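Subject: Re: Revised storage and loan arrangements for the small furniture collection
From: Tomomi Kawaguchi
To: Collections and Loans list
Date: January 24, 2022

Dear colleagues,
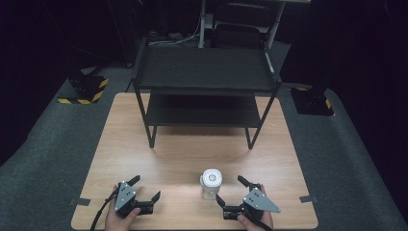 I write in reply to the message circulated by Tharun Suvarna on behalf of the Clurneline store, the main part of which is quoted below for those who joined the list after it was sent. I have taken his points in the order in which he made them. Where a decision has been reached I have said so; where one has not, I should be grateful for comments to the list and not to me personally, so that all members can see them.

> From: Tharun Suvarna
> To: Collections and Loans list
>
> Dear all,
>
> Members will be aware that the lease on the Clurneline
> store ends in September and that the owners do not intend
> to renew it on the present terms. The store holds 2,904
> catalogued objects, of which 838 are classed as small
> furniture (stools, stands, plant tables, shelving, boxes
> and the like). The remainder is mostly textiles and
> domestic equipment and is already promised space at Magesa.
>
> Magesa cannot take the furniture. The floor loading is
> adequate but the lift is not, and the stair turns twice.
>
> I would ask the list to consider four matters:
>
> 1. Whether the furniture should be kept together.
> 2. Whether the loan period for schools and local museums
> should be lengthened, so that fewer pieces are in store
> at any one time.
> 3. Who is to pay for wrapping and transport.
> 4. What is to be done about the pieces with no number.
>
> I would also remind borrowers that the existing condition
> form must be returned with the object. Several came back
> last year without one, and in two cases the form described
> a different chair.
>
> With kind regards,
> Tharun

1. Keeping the furniture together

The trustees have considered this and their view is that the small furniture should remain in one place. It was given as a group, it has been catalogued as a group, and the greater part of its use to researchers lies in being able to compare one piece with another. A visitor who wishes to look at how a joint or a bracket changed over thirty years should not have to make three journeys to do so.

Two sites have been looked at. The first is the former print works at Kinditz, where a ground-floor room is available. It is dry, it has a loading door, and the rent is within our means. Its disadvantages are that there is no reading space and that the heating is shared with the neighbouring tenant, who switches it off at night. The second is the upper floor of the Verer building. It is warmer and has a proper study room, but the annual charge would be a good deal higher and access is limited to office hours.

The trustees incline towards Kinditz. A survey of temperature and humidity has been asked for and will run until the end of the winter. Until the results are known, no agreement will be signed. Members who have worked in either building are invited to write with any knowledge they have of damp, pests or flooding. The conservator would particularly like to hear from anyone who used the print works before the roof was replaced.

2. Length of loans

At present a loan runs for one school year and may be renewed once. Tharun has suggested three years with no renewal. The trustees accept this for museums with a member of staff responsible for collections, and a revised agreement will be sent to them next month. For schools, the period will stay as it is. Teachers move on, cupboards are cleared, and it has proved hard enough to trace pieces after twelve months.

The new agreement will also make plain what "handling" means, as the present wording has caused some difficulty. Pieces in the handling series may be touched, lifted and moved by pupils with an adult present. They may not be sat upon, stood upon, painted, cleaned with any product, or used to hold food or plants. Pieces outside the handling series may be displayed only. Borrowers who are unsure which series a piece belongs to should look at the letter after the catalogue number: H for handling, D for display.

Existing loans will not be affected before their own end date. There is no need to return anything early on account of the move, and I would ask borrowers not to do so. The staff at Clurneline are fully occupied with packing the textiles.

3. Wrapping and transport

A sum of 4,000 pounds has been set aside from reserves for the move of the furniture. This is intended to cover the hire of a van and two drivers, blankets, acid-free tissue and tie-on labels. It does not cover crates, and the conservator has advised that crates are not required for a short journey by road if the load is properly strapped.

For loans, the rule will be as follows from September. The borrower pays for collection and return, and the society pays for wrapping materials. Where a school is unable to meet the cost of collection it may apply to the small grants fund, which is open to any borrower within 40 miles. The application is a single page and will be put on the website when the wording has been agreed – I hope before the spring meeting.

Members have asked whether they may carry pieces in their own cars. The answer is that they may, for pieces in the handling series only, and provided that the loans officer has been told beforehand. The insurers have confirmed that pieces carried in this way are covered while the car is being driven but not while it is left unattended. Please do not stop for lunch on the way.

4. Pieces with no number

This is the least settled of the four matters. During the packing survey a number of pieces were found which bear no catalogue mark and which cannot be matched to any entry in the register. Some will prove to be catalogued pieces that have lost their labels. Others may have been left at the store by former members or by previous tenants, and a few are plainly modern and were perhaps bought as office furniture.

The following procedure has been agreed in principle. Each unnumbered piece will be given a temporary number beginning with U. A short written record will be made, giving materials, measurements and any marks, and this will be compared with the register and with the old card index. Where a match is found, the original number will be restored. Where none is found, the record will be published to this list for a period of six months, during which any person may come forward with information or a claim. After that the trustees will decide whether to accept the piece into the collection, offer it to another body, or dispose of it.

I would stress that disposal will be the last course and that it will be recorded in the minutes in every case. Members with long memories will recall the loss of the Magesa washstand, and the trustees do not wish to repeat it.

Anyone who gave or lent furniture to the store before the present register was begun is asked to look through their own papers. A letter of thanks, a receipt or even a diary entry would be of help. Copies are sufficient and originals should be kept safely at home.

5. Condition forms

Tharun's reminder is a fair one and I should like to support it. The form has been in use for many years and is longer than it needs to be. A shorter version is being prepared, with one side for the outward journey and one for the return, so that the two can be compared without turning to a second sheet. Until it is ready the existing form remains in force. It should be filled in on the day the piece arrives, signed, and kept with the loan agreement. Old damage should be noted as well as new. A scratch that has been there for fifty years is still worth writing down, as the next borrower may otherwise be asked about it.

Where a form has been lost, please write to the loans officer for a fresh copy and do not complete one from memory.

6. Access during the move

The Clurneline store will remain open to researchers by appointment until the end of the spring term. After that there will be no access to the small furniture until it has been unpacked and checked at its new home. Requests already received will be honoured. Those planning dissertations or exhibitions for the autumn are advised to make their visits as early as they can and to say in their first letter which pieces they wish to see, by number, as many of the bays will by then be reached only with difficulty.

The card index will be kept at the office throughout and may be consulted there.

Comments on sections 1 and 4 would be most welcome. Those on section 2 should reach the list before the revised agreement is sent out. Tharun has kindly offered to draw up a summary of replies for the next meeting of the trustees.

Yours sincerely,

Tomomi Kawaguchi
Secretary to the Trustees

To leave this list, reply with the word LEAVE in the subject line. Messages are kept in the list archive and may be read by all members.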